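Filed 15 August 2020

The paper that would not close: an hour with Pui-shan Kuo

The Clukness Herald has 383 paying subscribers and one full-time reporter, and the reporter is also the editor, and some mornings she's the delivery driver. Pui-shan Kuo has run it for seven years. When we spoke she had a court hearing to write up by five and kept one eye on the clock.

"Go, go, ask me," she said. So I asked about the records fight.

Short version. Last October the Herald asked the town of Clukness for its jail inspection reports. The town said no. Then the town said yes, but at a price: $125 a report, paid up front, no list of what was in them. Kuo wrote about the price. The town stopped returning her calls.

"I wasn't even angry at first. I thought it was a mistake," she said. "Somebody typed the wrong number. So I call, I say, hey, I think you typed the wrong number. And the clerk goes quiet. Then she says, no ma'am, that's the number."

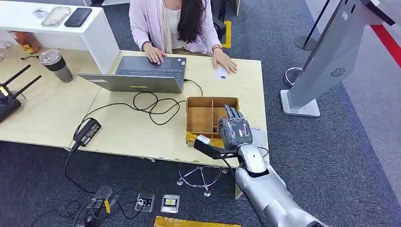
She asked for two reports to start with, the two most recent. Paid for them out of the paper's ink money. One arrived with most of its pages blacked out. The other was for a different building.

"The animal shelter," Kuo said. "I paid a hundred and twenty-five dollars for the animal shelter. Which passed, by the way. Very clean shelter."

She ran it on page one anyway, blacked-out pages and all. That week the phone didn't stop. Some callers wanted to give money. Some wanted her to lay off, the jail being the biggest employer in that end of the county. A former guard called and wouldn't leave a name, then called back and did.

The guard was Villads Bundgaard, who has since gone on the record with the Herald in three long stories. He told her that inspectors came on days the staff knew ahead of time, and that a wing with broken plumbing was kept locked during visits. The town disputes this. Its lawyer, Kwok-wai Hsiao, sent me a one-paragraph statement saying that all inspections "were carried out in line with policy" and that the town "respects the role of the press." I asked him about the shelter report. He said he'd get back to me and has not.

Kuo is careful about Bundgaard. Every claim he made, she wanted on paper or from a second person. It took months. "People think you get a source and that's the story. No. You get a source and that's the start of the headache."

Did she ever think of dropping it?

"Every time I pay rent." 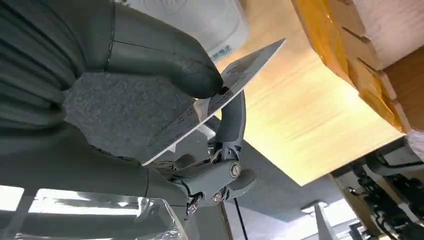 The money is bad. She doesn't hide that. Ads from Pandwood, the furniture outlet on the highway, used to cover printing; they pulled out in the spring when the store shut its doors for the virus, and havn't come back. Arolent, the company that prints the paper, moved her to a later slot on the press, so now it goes out half a day after it used to. Readers complain. She complains too, to Arolent, weekly.

What keeps it alive is mostly Hsiu-ying Man, a retired schoolteacher who does the books and the obituaries and won't take pay for either. Man sat in for part of our talk. She thinks the records story is worth it but would like Kuo to sleep.

"She calls me at midnight to ask if a comma is libel," Man said.

"One time," said Kuo.

"More than one time."

The case is now in front of a judge. Kuo filed it herself, no lawyer, with forms she got off the county website. Yen-ting Hsieh, who teaches media law two counties over, read the filing for her and fixed what she calls "the parts where I was yelling." Hsieh told me the fee question is the strong part. State law lets a town charge for copying. It does not let a town charge whatever it likes, and nobody at town hall has yet shown how a report gets to that price.

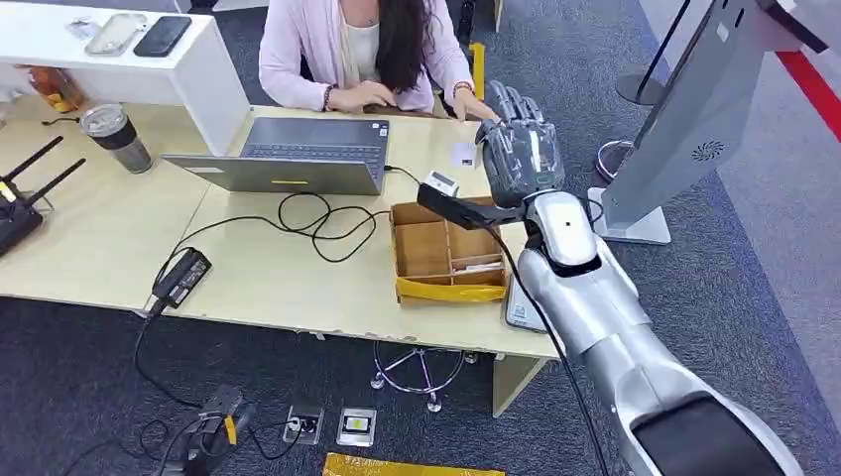 Kuo's own notes on the case are kept by hand, and she'd like to be clear that this is a choice. She had a laptop die on her in the middle of a sewer board story years back and lost all of it. So every interview gets a small white card, flat on the desk next to the computer, like the one in the photo, with the name and the time and the one thing the person said that matters. Then it goes in a drawer by date. When Hsiao's office claimed she had never asked for a fee breakdown, she pulled the card for that call and read it into the record.

"The judge asked me to spell the clerk's name," she said. "I had it."

No ruling yet. Both sides have been told to file again on the question of the blacked-out pages, and the town has asked for more time. She expects it'll get it. In the meantime she has put in a new request, for the visitor logs that would show which days the inspectors came and who was told. The fee quote for that one hasn't arrived.

I asked what she'd do if she lost. She was already putting her shoes on for court.

"Write it up," she said. "What page, I dont know. Depends what else happens that week."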